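Murex project update: the table-top set reaches 941 episodes

Posted in Lab notes, September 9, 2018

The Murex table-top set stood at 941 usable episodes when the last batch was checked in. The target is 1,000, and we expect to reach it before the arm goes down for its bearing change. Collection began in June with hard objects only: cups, spoons, blocks. Soft food items were added once the grip force logging had been sorted out.

An episode is one attempt at one short task, guided by hand by an operator using the Prirkitz controller. It starts with the gripper open and away from the object and stops when the operator presses the pedal. Each one is stored with the wrist camera stream, joint positions, finger gap and a one-line written instruction. Failed attempts are kept and labelled as failed. They do not count towards the total.

Bread has taken more operator time than any other item in the set. A slice lying flat on a plate gives the fingers very little to close on, and a grip that is fine for a cup will crush the crumb. Operators now work to the following order: open wide, come down over the slice, settle the height, then close slowly. Pauses of more than a second are trimmed afterwards, as the first model trained on this data learned to wait above the plate for no purpose.

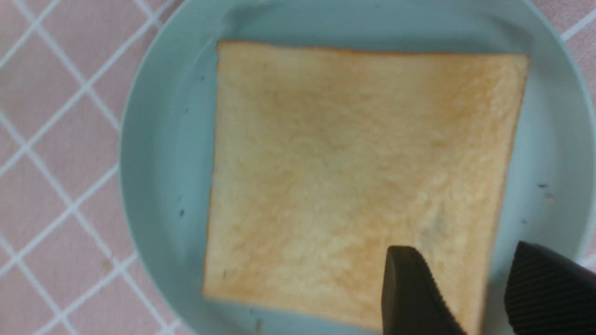 The wrist view is the only camera stream the current model receives. The fixed side camera is still recorded, but it is used for checking labels and nothing else. Bujar Todorova compared the two arrangements on a held-out group of 100 episodes and found that adding the side view made training slower without a gain in placing accuracy. The write-up is in the shared folder under Zarkton, along with the plots.

Table settings are changed every 60 episodes. This covers the cloth, the plate and the position of both relative to the arm base. An earlier version of the set used one plate throughout, and the model treated its rim as a landmark. When the plate was swapped it reached for the wrong spot by several centimetres. Crumbs are left where they fall until the next change of setting.

Two faults remain open. The finger gap reading drifts over a long session and must be zeroed by hand at the start of each block. The export script also drops the final instruction in a batch if the line ends in a full stop. Please leave the full stop off until the fix is in.

The next release will be tagged Dimitrov and will include the bread episodes for the first time. Groups holding the June copy should replace it in full, as the episode numbering has changed and the two versions cannot be merged.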